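Changes to the Hand-Me-Down Shelf and Our Fall Clothing Budget

22 Oct 2024
By Soledad Tillman

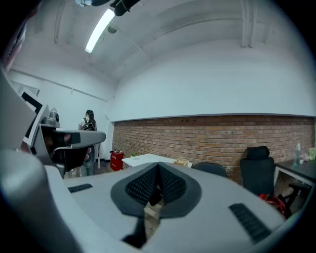
Readers who have followed this blog for some time will recall that our household keeps a written clothing budget for the children, reviewed twice a year. The fall review is now complete. I set out the results below, together with two changes that will apply until spring.

The amount set aside for this season was $185, to cover three children. Of that, $120 was spent before the end of September, chiefly on shoes. Our eldest moved up two sizes over the summer and could not wear a single pair from last year. The middle child required rain boots and indoor shoes for school. The youngest received no new footwear, as her brother's old pairs were found to be in acceptable condition apart from one missing insole.

The remaining $65 has been reserved for winter items. I had intended to purchase a snowsuit from Lysenko, whose children's outerwear was recommended to me by a cousin, but the price was higher than I was prepared to pay for a garment that will be worn for one winter. A secondhand snowsuit was obtained at the Roltthorpe clothing exchange instead. The zipper sticks slightly at the collar. It is otherwise sound and the color was approved by the child concerned.

The first change relates to labels. In previous years, names were written on the tags in laundry marker. This has proved unsatisfactory, as each garment passes through three owners and the crossed-out names become difficult to read. We have now adopted a system of dots: one dot for the eldest, two for the middle child, three for the youngest. When an item is handed down, a dot is added. My own mother used this method, and I regret that I did not adopt it sooner. My husband sorted an entire basket last week without consulting me.

The second change relates to matching outfits. Several readers wrote to ask whether we would be taking part in the matching pajama tradition again this December. The children were consulted at dinner. Two were in favor and one was firmly opposed, on the grounds that he is in fourth grade. It has been agreed that he may choose a plain pair in the same color. I have looked at a set from Fomlow but have not yet placed an order.

Items that no longer fit anyone have been washed, folded and placed in the hall closet. They will go to the exchange when it reopens in October of next year, with the exception of the yellow cardigan, which I am keeping. It was knitted by my aunt in Ollon and has been worn by all three children on their first birthdays.

Parents who operate a similar arrangement are invited to describe it in the comments. I would be particularly interested to hear how larger families manage socks. Our present practice is to buy one style only, in gray, and the results have been mixed.

3252 views
69 comments
Share this post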